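A Sunday among the hooks and feathers: the Maronstead Tackle Fair

I've been meaning to get to Maronstead for years. Everyone at the club goes on about it, and every December I look at the forecast, look at the kettle and stay at home. This time my brother-in-law offered to drive, which removed my best excuse, and so at half past six on a Sunday morning I was standing at the end of our road with a flask and two rounds of cheese and pickle, wondering what was wrong with me.

For anyone who doesn't know it, the fair is held in the old corn hall and the two school buildings behind it. Everything in it is to do with fly fishing. There are rods and reels in the corn hall, books and second-hand in the first school building, and fly tying in the second, with the tables pushed into long rows and people bent over vices from opening time until they're thrown out. Entry was on the door, cash only, and the queue went back past the chemist's when we got there. The chap on the door told us 1,733 people had come through last year and he expected more this time. Having been trodden on by most of them, I believe him.

We did the corn hall first, which was a mistake, as so did everybody else. I wanted to look at the Karras reels because mine is on its last legs (it makes a noise like a coffee grinder on anything over a pound and a half). They had the full range out on a cloth and they let you pick them up and wind them, which I did for far too long. Lovely things. The small one was £291 and I put it back down very carefully. My brother-in-law, who fishes twice a year, bought a hat.

Lunch was a bacon roll at ten o'clock, eaten standing up by the bins. Very good bacon, poor roll.

Then the second-hand room. I could have stayed in there all day! Shelves and shelves of books, old wicker creels, and a whole trestle of greenheart rods that nobody should ever fish with but that look wonderful over a fireplace. I found a set of the Divthorpe Angling Society's newsletters going back donkey's years, stapled, typed on a proper typewriter, full of arguments about who left the gate open. I bought six of them and read them in the car all the way home. There's a running feud over the height of a weir that goes on for four issues, and I'm missing the one where it gets settled, if it ever did. If any reader has the spring number from that run, please do get in touch.

The thing I really went for, though, was the tying room, and in particular to sort out how to store my materials. I tie at the dining table and I'm under strict instructions to have it cleared by six. At the moment everything lives in biscuit tins, and it takes longer to find the right hook than to tie the fly. I asked nearly everybody I met what they used and got a different answer each time: tobacco tins, a sewing cantilever, freezer bags on a ring, and one man with a toolbox so heavy he'd brought it in on a sack barrow. The answer I liked best was the divided see-through sort, the smoky grey plastic kind with a long divider down the middle and compartments along both sides.
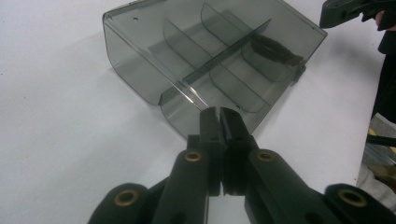 Issue 109

Back to the tying room, then. What I like about that style of box is that you can tell at a glance what you're low on. With biscuit tins I'm forever buying more of the size 14s because I can't find the last lot, and I must have enough of them now to see me out. The drawback, according to the lady I was sat next to, is that fine stuff like dubbing creeps. You put olive in one compartment and claret in the next and by March you've got a whole box of something the colour of a doormat. She keeps hers in little bags inside the compartments, which sounds fiddly, but she's been tying for forty years and her flies were a good deal tidier than mine, so I took the hint.

The main event in there was Holger Lunde's wet fly class. I'd booked it back in the autumn and nearly forgot. He's a tall, quiet man with a cardigan and enormous hands, and you would not think those hands could put three turns of partridge behind the eye of a hook without squashing it, but they can, and every time, and while he's talking to you about something else. He spoke for ten minutes on thread alone. I'm not complaining, I'd have had another ten. His view is that nearly every ugly fly is ugly because of too much thread, and that most of us lash the materials down as though we expect them to escape. Guilty!

We tied three patterns: a plain spider to get warm, then a Dalider (the local one, a dull orange body with a soft brown hackle, named after the stream), and last a winged thing that defeated most of the row. My spider was fine. My first Dalider had a head on it the size of a peppercorn. He came round, looked at it for a bit, and said very kindly that the trout would probably forgive me in coloured water.

The knack he kept coming back to was the pinch. You hold the feather between finger and thumb, bring a loose loop of thread up and over, and only then pull it tight, straight down, without letting go. If you let go early, the whole lot rolls round the hook and you have to start again. 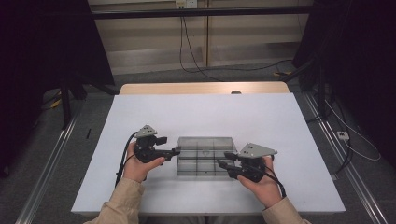

I let go early five times running. The sixth one stayed put and I was so pleased I said so out loud, and the woman opposite dropped her bobbin. After that it did start to come, and by the end of the session I had a little row of flies stuck in a cork, two of which I'd be happy to have on a leader in front of other people.

I did ask him about storage while I had the chance. He uses matchboxes. Make of that what you will.

After the class I had a wander round the rest of the rows. The junior table was packed and noisy and by some way the most cheerful corner of the building, with a great deal of pink marabou going about. One boy of perhaps nine had tied something with legs, eyes and a tail longer than my hand, and he told me in great detail what it would catch and where. I hope it does. Next to them was a stall selling hackle capes, and I had a long talk there about why grizzle has got so dear. The short version is that it's the chickens. There's a longer version, and I heard that as well.

I also stopped at the raffle. First prize was a day for two on the Dalider with a ghillie and lunch, tickets sold in strips, and they were down to the last 100 when I got there. I bought a strip and my brother-in-law bought two. He won a tin of shortbread. I won nothing, as is traditional.

By three o'clock my feet had gone and the tea urn had run dry, so we did one last lap of the tying room for the bits on my list. I got two spools of silk (primrose and a dark brown), a packet of partridge feathers, some gold wire and a stub of cobbler's wax that has already stuck itself to the inside of my coat pocket. I also had another good look at boxes. There are more shapes than I'd realised. Besides the straight-sided rows I'd been admiring in the morning, you can have a lidded box with curved dividers standing up inside it, and I can see that suiting spools and bottles of varnish better than hooks. The clear lid is what would sell it to me, as I'm a terror for leaving the tops off things and the cat is a terror for feathers. 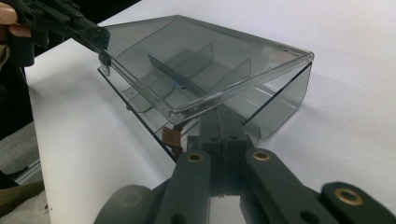
Getting there and parking

Don't do what we did and aim for the market square. It was full by eight, and we went round it three times behind a man in a camper van before giving up. The field by the rugby club is signposted from the main road and it's a ten-minute walk in, flat all the way, though you'll want boots if it's been raining. The bus does run on a Sunday but there's a long gap in the middle of the day, so check the timetable before you rely on it.

Bring cash for the door and for most of the smaller stalls. The corn hall traders take cards, which is handy for them and very dangerous for the rest of us. There are seats in the second school building if you need a sit down, and the loos there have a shorter queue than the ones by the entrance. Classes have to be booked ahead through the fair office, and Holger's goes first every year, so ring early if you fancy it.

We were home by half past five, in time for me to clear the dining table, which I hadn't done before I left.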